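Rorotora Simulation and Pick-Test Package
Pre-acceptance inspection checklist with comments
Site: Varell assembly and training centre
Inspector: Faustino Meléndez
Date of inspection: 12 October 2022
Status: conditional, see items 2.4 and 4.3

Scope
This checklist covers the simulation licence, the gripper model supplied with it and the bench cell on offer from Rorotora. It does not cover the conveyor option, which Quezada is to quote separately. Items are marked Pass, Fail, Open or Not applicable. Comments are to be read with the item they follow.

Section 1. Documents and licence
1.1 Operator manual supplied in English. Pass.
1.2 Risk assessment signed by the supplier. Pass.
1.3 Licence covers all seats in the training room. Pass. Comment: the licence is good for up to 10 seats. The Drirkow annex has not been counted and will need its own.
1.4 Change log supplied with the software. Open. Comment: the log stops in March. The supplier has been asked for the later entries.

Section 2. Simulated cell
2.1 Start-up without error messages. Pass.
2.2 Wrist view available to the operator during a run. Pass.
2.3 Both fingers shown in the wrist view with the gripper open. Pass. Comment: the right finger shows only its inner end at the border of the view. Acceptable for training. The supplier should state whether the view can be shifted.
2.4 Test objects recognizable at working distance. Open. Comment: the lilac object has soft, uneven edges on screen, while the fingers are drawn crisply. The small round dimple on its face is the best aiming mark. Trainees should be told what the object is before they begin -- the outline alone could be taken for a little armchair.
2.5 Opening between the fingers wider than the object before approach. Pass.
2.6 Contrast between object and work surface. Pass. Comment: pale object on dark grey. A dark object on the same surface has not been tried and should be added to the test set.

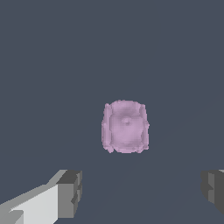
Can a pass in the simulated cell be counted toward acceptance of the bench cell?
Only the software items in Section 2 can be carried over; force, speed and stopping must be checked again on the bench cell with power on and the guard fitted.

Section 3. Bench cell, power off
3.1 Base bolted down and bolts marked. Pass.
3.2 Cables clear of the arm's full reach. Pass. Comment: one tie at the rear was loose and was replaced during the visit.
3.3 Finger pads clean and free of cuts. Pass.
3.4 Clear floor space at the operator's side. Fail. Comment: 300 mm measured between the guard and the parts rack. The rack must be moved before training begins. Varell to arrange.
3.5 Warning labels readable from the operator's position. Pass.

Section 4. Bench cell, power on
4.1 Emergency stop tested from each operator position. Pass. Comment: 5 presses at each position, all stopped the arm.
4.2 Guard door opened during motion. Pass. Comment: the arm stopped and did not restart until reset.
4.3 Grip released safely on loss of power. Open. Comment: the manual says the gripper holds its last position, but the supplier's representative described it as opening. Written confirmation is required. No person is to hand-feed parts until this is settled.
4.4 Reduced speed active in teach mode. Pass.

Section 5. Actions
Rorotora: full change log; written answer on 4.3; reply on the wrist view (2.3).
Varell: move the parts rack (3.4); confirm seat numbers for the Drirkow annex.
Inspector: repeat 2.4 and 2.6 with a dark object; reinspect 3.4 once the rack has been moved.

Acceptance of the package is withheld until items 1.4, 2.4, 3.4 and 4.3 are closed. Use of the simulated cell for training may continue in the meantime under the existing licence.

Signed for the inspection: Faustino Meléndez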